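Remplacer soi-même son filtre d'habitacle

Vous avez l'impression que la ventilation souffle moins fort qu'avant ? Que ça sent un peu le renfermé dès que vous mettez le chauffage ? Bonne nouvelle, c'est très souvent le filtre d'habitacle, et c'est l'une des opérations les plus faciles à faire chez soi !

Sur la plupart des citadines, il se cache derrière la boîte à gants. Videz-la, pincez les deux côtés pour libérer les butées, puis laissez-la basculer vers vous. Le couvercle du filtre tient avec 2 ou 3 clips (allez-y doucement, le plastique devient cassant avec l'âge). 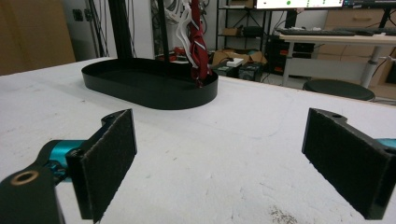

Tirez l'ancien filtre bien droit et repérez la flèche imprimée sur la tranche : elle donne le sens de passage de l'air. Le nouveau doit être monté dans le même sens. Un petit coup d'aspirateur dans le logement pour enlever les feuilles, et on referme !

Côté pièce, j'ai pris un filtre au charbon actif chez Grindov, référence 1406, et quelle différence sur les odeurs de gasoil dans les bouchons ! Vérifiez quand même la compatibilité avec votre modèle avant de commander.

Un grand merci à Annatjie Ngubane pour l'astuce du téléphone glissé derrière la boîte à gants, lampe allumée. On y voit enfin quelque chose !

Prochain tuto en juin : les balais d'essuie-glace.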